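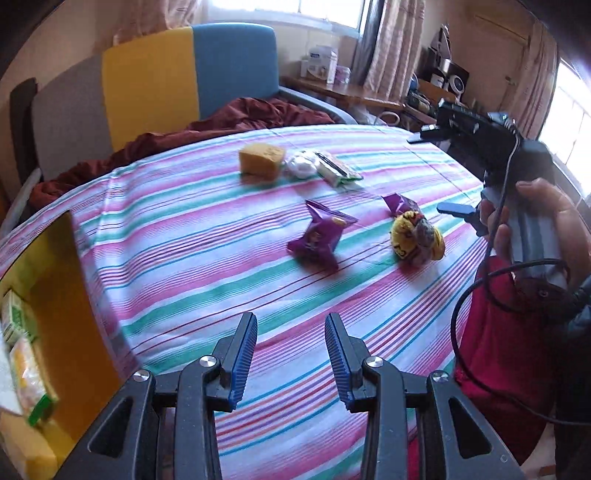
So I've finally moved to Cindton, and let me tell you about the sleep situation, which has been a whole saga! My new apartment is on the corner where the 16 bus turns, and the last one goes by a little after midnight with its brakes screaming. The first week I got maybe five hours a night (and I was a joy to be around at work, ask anyone).

My friend Elif Naz Uysal swears by a cool room and no phone after ten. The cool room part I can do, it's September and the windows here leak like crazy. The phone part... I lasted two nights. Then I got sucked into a crossword app and looked up and it was 1 a.m.

What has helped is boring old walking. I go down to the river after dinner, over the bridge toward Vomham and back, 412 steps just to get across the bridge, yes I counted, and by the time I'm home my legs are begging for bed. I also switched to decaf after lunch, which I'm still grumpy about.

Next up is earplugs. If you have a favorite kind that doesn't fall out when you sleep on your side, please leave me a comment!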